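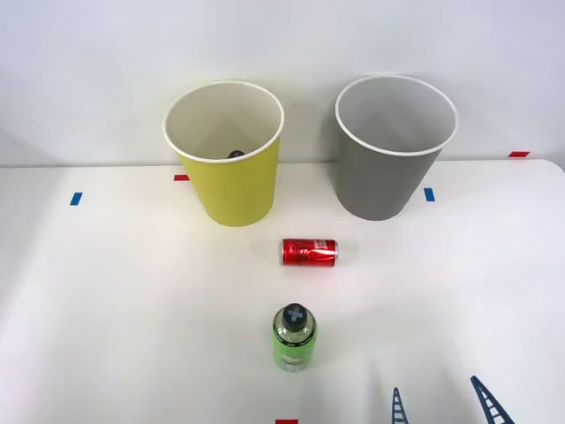 Wosthorpe Robotics Club – Minutes, December meeting

Print this page | E-mail this page

Opened 7.00 pm, Nikau Tipoki in the chair. 19 members present, apologies as per sign-in sheet.

1. Last minutes
Taken as read. One correction, the loan arm goes back to Dumlao end of term, not mid term.

2. Tabletop sorting task
– Cups, can and bottle layout agreed for the Zultholm round. Yellow and grey cups at the back, red can on its side in front of them, green bottle upright nearest the arms.
– Red and blue tape stays where it is. Please do NOT peel it up when wiping the table down.
– Long discussion re the can. Juniors want it standing, seniors say lying down is the whole point. Vote: stays lying down.
– Both cups to be the same size in all practise runs. Colour can change.
– Bottle cap: grip from the side only until the new finger pads turn up. Blue fingers OK for now, spare set to be printed over the holidays.

3. Kikska software
Update broke saved positions on both laptops. Nikau has rolled one back. Leave the other alone untill he's had a look.

4. Money
Balance $1285. Entry fee for Zultholm not yet paid, comes out of this. Sausage sizzle at the hardware store again, names on the list please.

5. Competition
Eight runs per team, best one counts. Drivers to be picked at next practice. Parents' forms still outstanding, chase up.

6. Other business
– Lab has to be locked by 1700 on school days, office has complained twice.
– Somebody's drink bottle and a jumper in lost property.
– Shirts – same colour as last year, sizes to Nikau asap.

Closed 8.10 pm. Next meeting first week of term, same room.

Contact us | © Wosthorpe Robotics Club | Back to top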